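Setting up the Rirus label printer at a packing bench

Part 2 of the set-up guide. Part 1 covers unpacking. If you skipped Part 1 go back and at least check the parts list, the spindle is easy to throw out with the foam.

Before you start

You need: printer, spindle, power adapter, data cable, one roll of labels, the ribbon if you have the ribbon model. Ten minutes or so if the computer is already on the bench. Longer if you have to go find the admin password.

CAUTION: The print head gets hot during long runs. Let it cool before you open the lid and reach in.

CAUTION: Do not use a knife to peel stuck labels off the roller. Scratches on the roller show up as white lines on every label after that and a new roller is not covered.

Loading labels

1. Power off. Lid up, press both side tabs in at the same time. If only one lets go, close it and try again, don't force it.

2. Slide the roll onto the spindle. Labels come off the TOP of the roll, print side up.

3. Drop the spindle into the cradle. The gray end goes on the left. It will fit the other way round and it will jam.

4. Move the two paper guides in until they touch the backing. Touch, not squeeze. Too tight and the labels skew after the first few.

5. Pull 3 inches of backing out past the tear bar. Close the lid with both hands, one on each corner. Listen for two clicks.

Note: Rolls with a core under 1 inch need the small-core adapter (sold seperately, ask for it when ordering labels).

Loading ribbon (ribbon model only)

6. Lid up again. Full ribbon on the rear hub, empty core on the front hub.

7. Dull side faces the labels. Shiny side faces you. Not sure? Scratch the ribbon with a fingernail on a scrap of paper, the side that marks is the side that faces the labels.

8. Turn the front hub until the wrinkles are gone. One full turn past that.

Connecting to the computer

9. Install the Coreck driver first. Cable second. If you plug the cable in first Windows picks a generic driver and label sizes come out wrong. To fix that, remove the printer from the device list, unplug, restart, start over at this step.

10. Run the installer. Pick "Local" when asked. "Network" is only for the model with the network port on the back.

11. When the installer says Connect Now, plug the data cable into the printer and then the computer. Plug straight into the computer, no hubs. Leave the installer open, it has one more screen.

12. Choose the label stock. Shipping labels are stock code 189, shelf labels are 32. Custom sizes go in under Other, width first.

Note: Code has to match the roll. Wrong code = print runs off the bottom, or a blank label between every good one.

Power at the bench

Do this part with the bench clear. Much easier.

13. Put the power strip flat on the bench top, outlets facing up, while you work out which plug goes where. Long adapters at the ends of the strip.

14. Printer adapter in first, then scale, then scanner cradle. No heaters, fans or tape machines on the same strip. Same for the heat sealer, that gets its own wall outlet.

15. Never plug one strip into another strip.

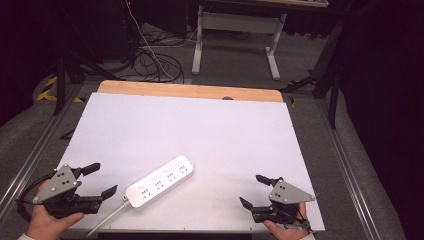
16. Route the cords off the back of the bench, away from the side you stand on. Leave enough slack to turn the printer around for cleaning. Cords should not cross the area where boxes slide.

17. Power on. Light blinks green, then goes solid. Solid amber = lid not closed or no labels seen. Blinking amber = wrong stock, see step 12.

Calibration and first print

18. Hold the Feed button until the light blinks 3 times. Let go. Printer feeds some blanks and stops with a gap at the tear bar.

19. Press Feed once. One label should come out. If you get two, or half of one, calibrate again. Still wrong after the second try, check the guides (step 4).

20. Print the test page from the driver, Tools tab. Scan the barcode with your own scanner. If it won't scan raise darkness one step at a time. Start at 9. Going darker than you need wears out the head.

Cleaning

Every roll change. Power off, let it cool, wipe the head with the pen supplied or a lint free cloth with a little isopropyl alcohol. Wait for it to dry before closing. Roller the same way, turning it by hand as you go. No window cleaner, no paper towels.

Part 3 covers templates and importing addresses from Kadlec order files.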